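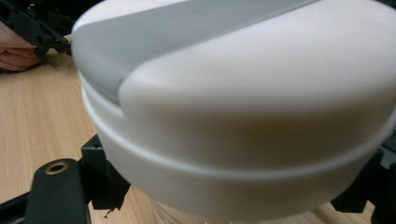
**Onby to open repair counter in Ravusley**

09/02/2023

Household goods retailer Onby will open a repair counter at its Ravusley shop in December. Customers can bring in small kitchen and bathroom items bought from any shop, with or without a receipt.

Checks are free and most repairs will cost £9. Spare lids, seals and handles will be sold separately.

"People ask us for parts every week and we have had to send them elsewhere," said Solange Friesen, shop manager.

The counter will have 52 types of spare part in stock at opening.

Press enquiries: Onby, Ravusley shop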